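We use cookies to remember your reading settings. Accept all | Manage choices

4. What people call the things they keep things in

Aldana Navarrete

Household containers are a wonderful corner of the everyday vocabulary, and one that dictionaries tend to hurry past. 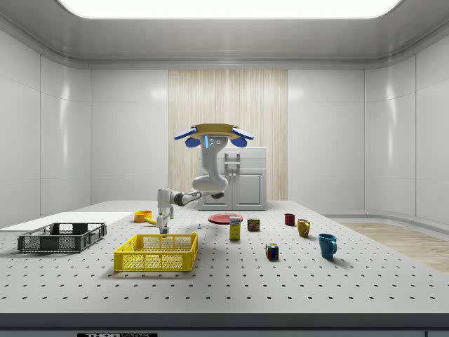 Figure 4. Bowl and basket on a white perforated tabletop.

A speaker who would never hesitate over "chair" or "spoon" will hesitate, rephrase and start again over a tub. The same person may call one object a basin in the morning and a bowl in the evening, depending on whether it holds potato peelings or porridge. In the previous section we set out how the recordings were made. In this one we turn to what is in them, and we begin with the nouns.

4.1 The material

The Cimimeck recordings contain 1,885 mentions of containers in ordinary talk at home. They come from 12 households in Brorncombe and 11 in Timden, each of which kept a small recorder running in the kitchen at mealtimes over a period of six weeks. A mention is any noun or noun phrase used to pick out a thing that holds other things, including tins, jars, drawers and bags. We left out cups and glasses, which behave rather differently and which have a chapter of their own in the longer report. We also left out containers mentioned only in a fixed saying ("all your eggs in one basket" came up far more often than we had bargained for, mostly in conversation about a horse).

The two places were chosen to be close on the map and unlike in their history. Brorncombe grew up along a railway and has had people moving in and out of it ever since. Timden sits at the top of a valley with one road, and several of our speakers there live in the house in which a grandparent was born. An older source, the Borbély word list, was gathered in both places two generations ago, and it gives us a lovely baseline. Its compiler asked people for the name of an object and wrote down the first answer. We wanted to know what happens to those first answers when someone is in the middle of cooking and needs the thing passed over quickly.

4.2 Shape or job?

There is a long-running argument over whether container words follow shape or use. On the shape side, a bowl is round, open and wider than it is deep. On the use side, a bowl is what you mix or serve in, and its outline is a by-product of that. Our speakers, bless them, do both, and the interesting part is when they switch.

In first mentions shape has the upper hand. A speaker bringing an object into the conversation chooses a noun that would help a stranger find it. Once it has been found, use creeps in. A "big bowl" becomes "the salad", as in "put the salad on the side", even when there is no salad in it and will not be until teatime. One Brorncombe speaker moved from "that deep tray" to "the roasting thing" to "the chicken" in three turns, all before the oven had been switched on. We came to call this sliding, and it is everywhere in the recordings once one starts listening for it.

Sliding runs in one direction. We looked hard for cases going the other way, where a speaker starts with the contents and ends with the shape, and we found them only where something had gone wrong: the listener had picked up the wrong object, or had asked "which one?" Repair brings the shape back. It often brings size with it too, and sometimes a gesture, to judge by the number of times a speaker says "this big" to a recorder that could not see them.

Baskets are the great exception. A basket is hardly ever renamed after what is in it. Bread in a basket stays "the bread basket", with the noun held firmly in place, while bread in a tin is soon just "the bread". Speakers in both places do this, young and old. Our best guess is that a basket is recognised by how it is made as well as by its outline, and that this gives the word a second anchor which bowl, tub and tin lack. We would dearly like someone to test this in a language where the word for basket is also the word for a bag.

4.3 Colour as a shortcut

Colour words are cheap, and people spend them freely. If two things near each other differ in both kind and colour, then either the noun alone or the colour alone will do the work, and a speaker who gives both is being generous. The orange bowl and the yellow basket of Figure 4 are a pair of this sort: "the bowl" is enough, "the orange one" is enough, and "the orange bowl" says more than a strict accountant would allow. Our speakers say more than the strict accountant would allow nearly all the time.

What delighted us is that the extra word is far from idle. In the Timden kitchens, where more things tend to be kept out on view, listeners who were given colour and noun together almost never came back with a question. Listeners given the bare noun often did, even in cases where (from what was said afterwards) there can only have been one such thing in the room. It may be that a bare noun sounds as if it ought to be obvious, and so makes the listener doubt themselves. "The bowl" invites the reply "what bowl?" in a way that "the orange bowl" simply doesn't.

Neighbouring colours are handled with care. Orange next to yellow, or blue next to green, draws out little adjustments such as "the orangey one" or "the proper yellow", and these show up even when the nouns differ and no confusion seems possible. Speakers appear to be checking the whole kitchen in their heads, including shelves and cupboards, before they commit themselves. One child in Brorncombe, asked for the yellow box, answered "the yellow yellow or the custard yellow?", and we have used her terms in the office ever since.

4.4 Basin, bowl and the missing pancheon

The Borbély word list gives "basin" as the usual Timden word for anything round and open that is used in preparing food. In our recordings it survives, but it has shrunk. Older Timden speakers keep "basin" for puddings and for washing up, and say "bowl" for nearly everything else. Younger speakers have "basin" only in "pudding basin", which they treat as a single name. In Brorncombe the word had already narrowed by the time of the list, and the present picture there is much the same as it was then.

"Pancheon", which the list records in both places for a large earthenware mixing vessel, has almost gone. It occurs in a single household. There it is used of a plastic washing-up bowl, by a woman in her eighties and, to our great joy, by her grandson, who seems to believe that it is the ordinary word. A word can outlive its object by hopping to whatever now does a similar job, and this is as clear a case of that as we could have wished for. The material changed, the size changed, and the word stayed where the water was.

"Tub" has been the winner. On the list it is a wooden or metal thing kept outdoors. In our recordings it is indoors, usually has a lid, and covers most of what a shop would call food storage. Its success probably owes something to margarine. Several speakers distinguish "a tub" (bought with something in it, washed and kept) from "a box" (bought empty), and they hold to this even when the two are otherwise alike. We had not met this distinction in print and would be glad to hear from readers who have.

4.5 Some cautions

Mealtime talk is lopsided. It is full of requests and short of descriptions, and people who have shared a kitchen for thirty years can get by on very little. A request to a guest looks quite different, and we have too few guests in the recordings to say much about them. We should add that two of the Timden households are related by marriage and lend each other dishes, so that some objects, and some names along with them, may have been recorded twice.

The coding was done by ear and then checked against a short interview in each home, in which speakers were invited to tell us what they called things. These interviews were a pleasure to hold, but they were not always a reliable guide to use. More than one speaker assured us that they would never say "tub" and could be heard saying it while they put the kettle on.

We take up lids, which turned out to deserve far more room than we had set aside for them, in Section 5.

Contact the author | © Aldana Navarrete, 3 January 2022 | Back to top

Comments

MargeryP
We had a pancheon! My mother proved the bread in it and my brother was bathed in it once when the boiler went. I say basin for all of it and my daughters laugh at me.

T. Oakes
Very much enjoyed 4.2. In our house "the chicken" is also a tin, and has been for years. Does sliding ever become permanent? I think ours has.

Aldana Navarrete
Thank you both. T. Oakes, yes, we have a few that look permanent, including a drawer known only as "the string". There is more on this in Section 6.

lindenrow
Tub versus box is spot on. A box with a bought-empty lid on a margarine bottom is still a tub here, for what it's worth.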